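Stirnia shared workshop: the table-clearing arm
Progress report to the Grerovix small grants fund, 2022-08-18
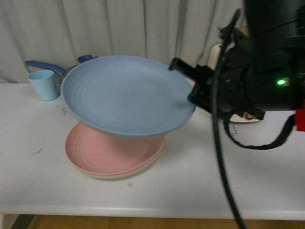
The blue plate in the gripper over the pink and cream ones, August.

Dear all,

Thank you again for your patience with us over the summer, and for the kind note that came with the second payment. I promised a proper account of where the build has got to, so please make yourselves a cup of tea, as I do tend to go on.

When I last wrote, in June, the arm was bolted down and moving but couldn't be trusted with anything you might want to keep. The shoulder joint had a nasty little wobble, which I blamed on the motor for far too long before finding a bracket that had been drilled slightly oversize (by me, I'm afraid). A new one was cut from thicker plate and the wobble has gone. The gripper has been rebuilt as well. We started with a three-fingered design that looked lovely on paper and was hopeless with anything flat, and we have now settled on plain parallel fingers, which hold a plate by the rim very nicely.

Most of our time these past weeks has gone on plates. We are using plastic ones with a shallow rim, and they have taught us a great deal! The ridges that run round the inside gave our vision program a dreadful time at first, as it kept taking them for the edge and sending the fingers in too far. We have since changed the way it looks for the outer rim, and it copes much better. It still gets muddled when two plates of a similar colour are stacked, so for now we keep the colours well apart. Pink under blue is the easiest pairing we have found.

We also moved the tests on to the white table with the curtain drawn behind it, to give the camera a calmer background. The table has picked up a few pen marks over the years and I did wonder whether they would cause trouble, but the program seems quite happy to ignore them.

We keep a logbook of every attempt, good or bad, and it stands at 1,512 entries so far. In the last full session the arm dropped almost 15 plates, mostly while setting them down, when the fingers open a touch too early and the plate slides. That is the problem I am working on at present. Cups have been tried only briefly, and spoons and ladles not at all, although we leave a few odds and ends on the table so that the arm has to find its plate among other things.

As for the money, the grant has paid for the gripper parts, the new bracket and most of the wiring. We bought the cable from Tang and were very pleased with it, though I should own up that the runs along the arm still need tidying, and the slack ones ought to be clipped in before we let it move any faster. The control board from Nelutus cost more than I had put in the budget. I made up the difference by mending our old power supply instead of buying a new one, so we are still within the total you agreed.

Between now and my next report I hope to have the setting-down sorted out, the cables clipped, and a run of 5 plates stacked one after another without anyone stepping in. If that goes well we shall move on to cups. I would also like to ask whether the 3 spare joint motors in the original plan might be swapped for a second camera, at much the same price. The motors have behaved themselves far better than I expected, and another view from the side would be a real help when the arm hides the plate from the first one. I won't order anything until I hear from you.

You would be very welcome to come and see it working. The kettle is by the lathe.

With warm thanks,
The table-clearing project, Stirnia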